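From: Raphaël Caron
To: Prisanthorpe reuse list
Subject: Re: Wednesday collection and the Emasstead desktops

> Can someone confirm what we're taking from Emasstead? I was told
> monitors only, then I was told everything. Also, who pays for
> the van this time? Leblanc wants an answer before they hold it.

Everything except the printers. Emasstead signed the transfer form, and it covers desktops, monitors and keyboards. The van is 200 for the day and comes out of the transport money, same as in May. I have told Leblanc to hold it.

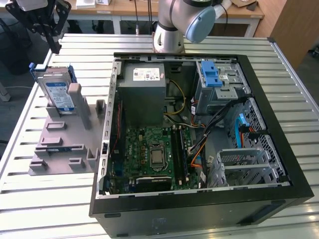 Loading starts at 2 in the afternoon. The side gate on Landine will be open, so please don't park across it. Monitors go in first, standing up, with a blanket between each pair. If you can't lift, bring tape and a marker and do the labels.

The form number is 823. Write it on every box, including the boxes of loose cables. Last time the cables came without a number and the storeroom wouldn't sign for them.

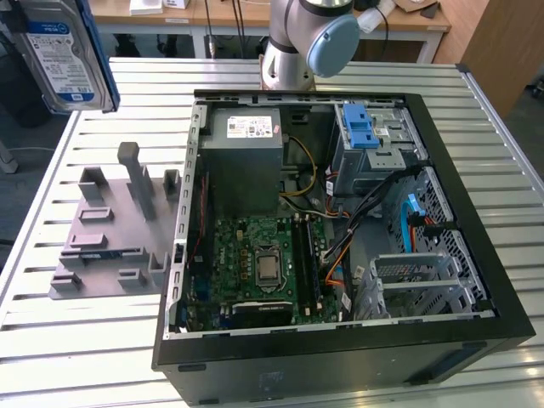 Tower on its side with the panel off. Power supply at upper left.

On the question of hard drives: Emasstead wants them wiped before anything is given out. Please don't promise a machine to a school or a family until its wipe sheet is signed. I still have two requests from the spring that went out as promises, and I'd like to settle those first.
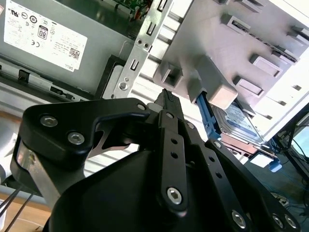
Small black connector, just below the metal drive bracket.

The storeroom closes at 4. If we run over, the monitors can stay in the van overnight, but the desktops have to come inside.
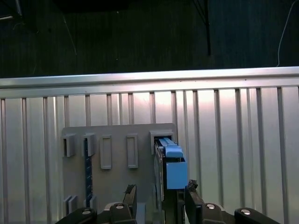
Someone also asked about the old keyboards. Keep the ones with all their keys and put the rest in the metal bin by the door. Reply to me directly if you're coming, and I'll send the gate code.

Raphaël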